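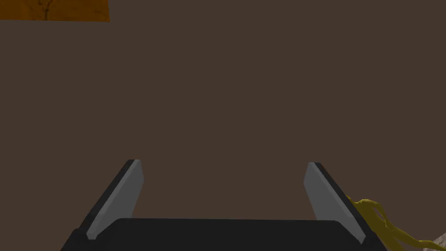 Renting a kitchen by the day: common questions

Fitzsimmons lets shared kitchens to home bakers, caterers and market traders. If your question is not answered on this page, write to the bookings desk and we will reply within two working days.

How do I book?

Choose a kitchen and a date on the bookings page, then pay the deposit. Your booking is held once the deposit has reached us. We do not take bookings by phone.

Which kitchens can I book?

There are two sites, Predach and Vidus. Predach is in a former bakery put up in 1941 and has gas hobs. Vidus is smaller, all electric, and has step-free access from the car park. The day rate is the same at both.

How far ahead can I book?

Up to 18 weeks. Dates before Christmas go early. Both kitchens close for the first two weeks of January for deep cleaning and repairs.

What happens if I cancel?

Cancel 14 days or more before your date and we return the full deposit. After that we keep half. If you do not turn up and have not told us, we keep all of it.

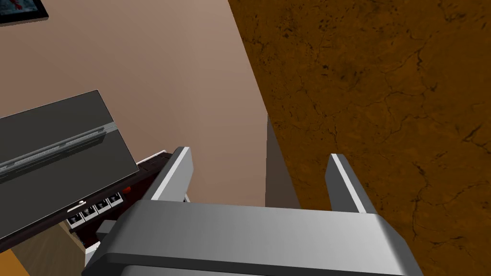 Do I need my own insurance?

Yes. You need public liability cover, and product liability cover if you sell what you make. Send us a copy of the certificate with your first booking and again each time it is renewed.

Do I need to register as a food business?

If you sell food regularly, you will need to register with the council. We can't do this for you, but we can give you a letter confirming that you use our premises.

Can I leave ingredients overnight?

Dry goods can stay in a locker if you have booked the next day as well. Chilled food must go home with you. Anything left in the fridges is thrown away at closing time.

What state should I leave the kitchen in?

Wipe down the worktops, sweep and mop the floor, empty the bins and put small items back where they belong. Cleaning products are under the sink. If we have to clean after you, the charge comes out of your deposit. 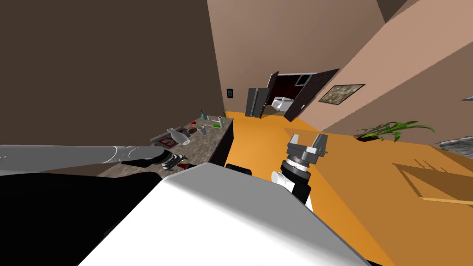 Kitchen counter with a speckled top and an orange floor.

Can I bring a helper?

You can bring up to three. Each must sign in at the door and read the fire notice. Children under 16 are not allowed in the kitchens during a booking.

How does the door code work?

Codes come through the Proltum app on the morning of your booking and stop working at the end of your slot. If yours does not arrive, check your junk folder first, then message the bookings desk with your booking number.

Is there parking?

Vidus has a car park. At Predach you can unload in the yard, but vehicles must be moved once unloading is done.

Page last updated Oct 4, 2020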